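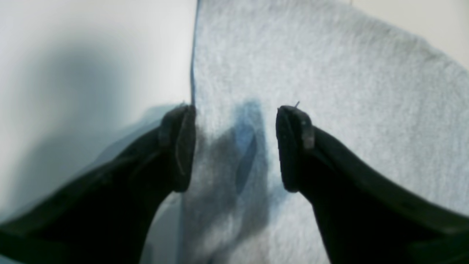
The wrist camera's view over the blue cloth, Grernness student robotics open day.

The Grernness technical college opened its robotics rooms to visitors on May 30, 2021, and I went along with two people from our own school who are thinking of starting a similar course. What follows is mostly from my notes, put in order afterward.

The rooms are on the upper floor of the Zwahlen building, at the end of a long hallway. Visitors signed in at a desk downstairs and went up in small groups. Ours was the second group of the morning. There was coffee, a printed sheet with the names of the projects, and a map that turned out to have the stairs on the wrong side.

Three student projects were on show. The first was a line-following cart, built by first-year students. The second sorted bottle caps by color. The third, and the one we had come for, was a two-armed robot that handles clothes and other cloth. The students call the project Jilloleo. It is a full-year class for second-year students and ends with a graded demonstration in front of outside guests.

Roland Crabtree teaches the class. He gave a short talk before we went in. He said he picked cloth because students who have only moved blocks and cups tend to think gripping is a solved problem. A block stays the same shape when you pick it up. A shirt does not, and a program that worked on the last attempt may find nothing where it expects a sleeve.

The class is split into two teams. One team works on the cameras and the other on the arm movements. They meet at the start of each session to agree on what will be tried, and one student keeps the log. The log is a plain spreadsheet. Each attempt gets a row with the type of cloth, the starting position, the result, and a few words on what went wrong. By the day of our visit it had 1168 rows. Crabtree said he grades the log as seriously as the code, and that the comments got much better after he began reading some of them out loud in class.

Most of the early work was on small pieces of cloth. The students wanted to know how far down the fingers should go before closing. Too high and they close on air. Too low and the tips press into the table, and the arm stops with a fault. The answer is different for a fleecy cloth and a thin one, so they ended up with a table of heights for each material. One student told me they had spent most of April on that table and were still not happy with it.

After the talk we moved on to the shirt task. The goal is easy to state: start with a T-shirt spread on the table and end with it folded. The students have broken this into short steps. The sleeves come first, then the body, then a last fold to bring the hem and the collar together. Each step has its own program and its own pass mark, and a team cannot move to the next step until the current one passes.
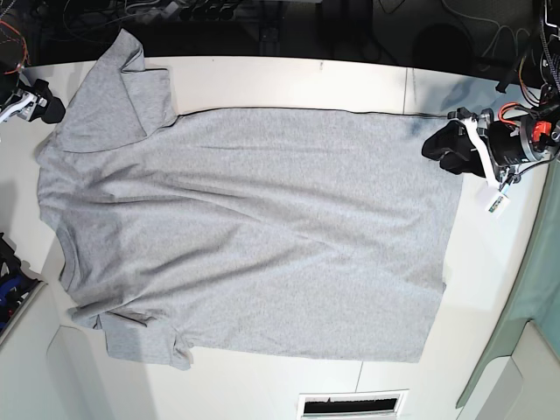
The sleeves take the most time. A folded sleeve likes to spring back, and a bunched one is hard for the program to tell apart from a crease in the body. The camera team has tried two ways of finding the corners. The first looks for the outline of the whole shirt and works inward. The second ignores the outline and searches for seams and hems. The outline method is faster, the seam method copes better with a messy start, and the students were still arguing about which to use for the final demonstration.

I asked how they choose the shirts. They buy them secondhand and use plain ones for the tests. Patterned shirts come out only when a program is passing steadily, as a harder check. Crabtree buys them from the class budget, and the receipts are pinned to the board next to the door.

Safety was handled well. There is a line on the floor that visitors do not cross while the arms have power, and a student stands at the stop button whenever a program is running. Before each run the student at the keyboard says what the robot is going to do, and the one at the button repeats it back. It sounds stiff at first. After a few minutes you stop hearing it, though the students keep doing it every time.

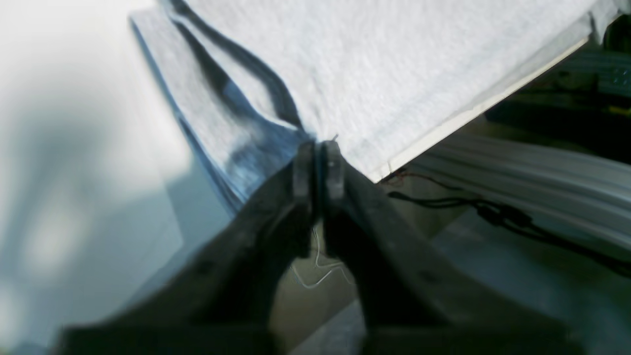 Gray fabric held between the fingertips.

Part of the class is about the fingertips. The students read a chapter on friction and then write up how pad shape and finger force affect a grip on cloth. Pinching an edge can pull the fabric into a tuft, and the write-up has to say when that matters and when it can be ignored. I read two of these reports while we waited for the next group to clear the hallway. One was very good. The other had clearly been written the night before.

We also talked about cost. The arms came through an equipment grant, and the college pays for spare parts and cloth. The control program is built on a teaching package called Virkach, which the college already used in its first-year course. Crabtree thought a school could run the first half of the course with a single arm – the shirt task needs two, but the work on small cloths does not.

Some practical notes for anyone going next year. Parking behind the building fills up early, and the lot across the road is the better choice. The talk is in room 213, which has very few chairs. The elevator is slow. Bring questions for the students as well as the teacher, as they are used to visitors and will show you the log if you ask.

Our own decision is still open. We have the room for one table and one arm, and we have a teacher who would like to run the course. Crabtree has agreed to send us his outline for the first half, along with the log template and the list of pass marks.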